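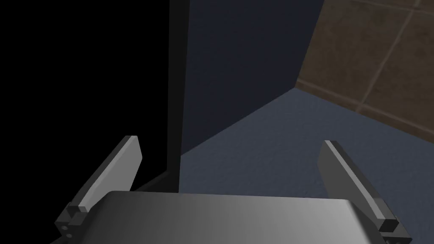 About Otumberg

We write working rules for robot arms. Grippers mostly — kitchens, stockrooms, small labs, anywhere an arm has to work close to walls and cabinets and people walk past. Started as two desks in the back of the Hudutance office, now 16 of us.

What we do day to day: read the standards so your floor team doesn't have to, turn them into short checklists, test the checklists in simulation, then on site. Speed limits. Clearance. What the arm does when it loses its camera. Who is allowed to reset it, and who signs.

House rules, the ones we get asked for most:

Fingers open and empty before any move near a fixed surface.
No run on real hardware until 200 clean runs in sim.
Every stop gets logged, even the dumb ones.
One person holds the reset key. Not two.
If the checklist is longer then a page, cut it.

Who we are

Chandrasekhar Shenoy — founder, standards
Ásdís Laxdal — simulation and test scenes
Aravind Chowdary — site visits, training

Our handbook is called Rind. Free to download, new edition every May. Namier is the paid version, with site audits and 5 training days. Please don't mix up the two when you write in, it slows down the reply.

Questions, corections, complaints about rule four: use the contact form. Ásdís reads all of it.

Page updated 9 March 2022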